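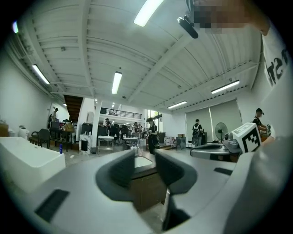
Section 4. Placing and Setting Up the Tub Indoors

Read this section before you move the Tveit tub off its pallet. It covers choosing the spot, standing the tub, leveling it, making the drain connection, and the first fill. Wall-mounted faucets are covered in Section 5. If you bought the tub with the Skinel side panel, leave the panel in its carton until the end of Section 5.

The steps apply to a tub standing in a large open room, such as a workshop, utility room, or showroom, as well as to a regular bathroom. Differences are noted where they matter.

4.1 Before you start

You will need:

A spirit level at least 24 inches long
An adjustable wrench
A tape measure
Painter's tape or chalk
Two moving blankets
A bucket and some old towels
The foot kit (bag A) and the drain kit (bag B)

Check the contents of bags A and B against the parts sheet. The rubber washer in bag B is thin and often sticks to the inside of the bag.

Two people are needed to lift the tub. Take off rings, watches, and belts with metal buckles.

CAUTION: Do not lift the tub by the overflow opening or by the drain fitting. Lift under the rim at both ends.

4.2 Choosing the spot

1. Measure the width of every door and passage between the delivery point and the final position. The tub in its carton needs a clear width of 83 cm. If the passage is narrower, remove the carton and carry the tub on its side, wrapped in blankets.

2. Pick a place where the floor is hard and flat. Concrete, tile on concrete, and sound wood floors are suitable. Remove carpet and foam mats. They compress under the full tub and it will not stay level.

3. Leave at least 26 inches free along one long side. You need this space to get in and out, and to reach the drain later.

4. Look up. There should be no leaking pipe, loose ceiling panel, or unguarded light fitting over the tub. If pipes or conduits run along the ceiling near the wall, find out what they carry before you drill anywhere near them.

5. Move appliances, extension cords, and power strips away from the spot. Local rules on the distance between a tub and an electrical outlet differ, so ask an electrician if you are not sure.

WARNING: Never place a plugged-in appliance where it could fall into the tub or where its cord could reach the water.

Note: Wooden cabinets and tables can stay in the same room, but keep their backs and bottom edges clear of splashes. In a room with no window, run a fan after each use.

4.3 Standing the tub

1. Mark the outline of the tub on the floor with painter's tape or chalk. Mark the center of the drain separately.

2. Spread a blanket next to the outline and lay the tub on it upside down. A second blanket under the rim protects the finish.

3. Screw the feet from bag A into the threaded sockets by hand. Turn each foot all the way in, then back it out two full turns so there is room to adjust both ways.

4. Fit the lock nuts but leave them loose.

5. With one person at each end, turn the tub over and set it down inside the outline. Keep your fingers out from under the feet.

6. Check that you can still reach the drain from the open side.

Do not slide the tub once it is on its feet. If it has to be moved, lift it. Sliding bends the feet and leaves marks on most floors.

4.4 Leveling

1. Lay the spirit level along one long side of the rim. Adjust the feet until the bubble is centered.

2. Repeat across the rim at the head end and then at the foot end. A rounded rim gives the level very little to sit on, so place a straight board across both sides and put the level on the board.

3. Press down firmly on each corner. If the tub rocks, lower the foot that is off the floor until it makes contact.

4. Tighten the lock nuts with the wrench. Hold the foot still with your other hand while you do this.

5. Check the level once more.

The bottom of the tub is already sloped toward the drain. Do not tilt the tub to help it empty.

4.5 Connecting the drain

1. Put the rubber washer on the drain flange, push the flange through the opening from above, and fit the large nut from below. Tighten by hand, then a quarter turn with the wrench.

2. Connect the overflow pipe. The flat side of the seal faces the tub.

3. Connect the Irkix flexible hose to the drain outlet and run it to the floor drain or waste pipe. The hose must fall steadily along its whole length — a dip in the middle will hold water and start to smell.

4. Put dry towels under every joint.

CAUTION: Do not use plumber's putty on this tub. It stains the surface around the drain.

4.6 First fill

1. Wipe out the tub with a soft cloth and a little dish soap. Rinse.

2. Close the drain and fill with cold water to a hand's width below the overflow. Wait 30 minutes.

3. Look at the towels. If one is damp, drain the tub, take that joint apart, clean it, and reassemble it.

4. Check the level again while the tub is full. Wood floors may settle slightly under the weight.

5. Open the drain and watch the hose joints as the water runs out.

4.7 Keeping the rim clear

Bottles may be kept on the corners of the rim when the tub is not in use. Put them on a shelf before bathing, and use plastic, never glass. Wipe the rim under them weekly, as colored soaps and cleaners can leave a ring.

Spare washers and seals can be ordered from the Halledbridge parts desk. Give the model code from the label under the foot end of the tub.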